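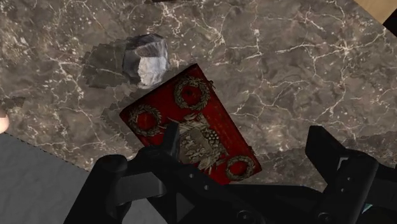
**Zustmont opens its simulated grasping kit to outside labs**

Jun 20, 2026

Zustmont has put its tabletop manipulation kit on general sale, after a closed trial with a handful of university groups. The kit, called Lorcombe, is a software package that renders household surfaces and objects from a camera mounted near the wrist of a simulated two-finger gripper. It is sold as a yearly licence and needs no hardware from the company.

The release contains 944 object models and 86 surface scenes. Objects range from plain blocks to items with dense printed detail, such as a flat red piece carrying gold laurel wreaths and a coat of arms, which can be set on veined marble beside a rock-like grey lump. Each object carries a mass, a friction value and a collision mesh. Surfaces can be swapped without changing the layout of the objects on them, and the gripper opening is set per episode.

Pouran Taheri, who manages the product at Zustmont, said the trial groups had mostly asked for harder textures.

"A plain cube on a white table is solved," Taheri said. "Flat things are where the policies fall over. The fingers have to come down either side of an item with very little height, and the busy print makes the edge harder to find."

Pricing starts at $2829 a year for a single workstation. A licence for a shared cluster is quoted on request. Buyers get the scene editor, the full object library and a Python interface, along with 200 recorded demonstration episodes that can be replayed or used as a starting point for training. Episodes are stored as joint positions, gripper state and wrist camera images, with the random seed logged for each.

Rendering quality depends on the mode selected. The fast mode is meant for training at volume and uses a low-resolution shadow map, so cast shadows have stepped, blocky edges. Stone grain and printed artwork are kept at full texture resolution in both modes. The slower mode softens the shadows but cuts throughput sharply, and Zustmont recommends it only for final evaluation. The company has not published a comparison of policies trained in one mode and tested in the other.

Irnstead, a contract automation firm that took part in the trial, used the kit to check grasp planning for a packing cell before ordering fingers. Its engineers reported that the contact model behaved well on rigid items and poorly on anything that bends. Zustmont lists cloth, bags and cables as unsupported in this version.

Two other limits are noted in the release documents. Only parallel two-finger grippers are included, although users can import their own finger geometry, and the wrist camera position is fixed unless the robot description file is edited by hand. Lighting can be varied in colour and direction, but there is one main light per scene.

A companion tool named Butt, which places objects edge to edge and tests whether a gripper can separate them, is still in beta. It will be added at no extra charge for current licence holders in September – the same update is due to bring a suction tool model and a wider choice of camera mounts.

Trial users can move their existing scenes across with a conversion script supplied in the download. Scenes built before the final trial build will need their friction values entered again.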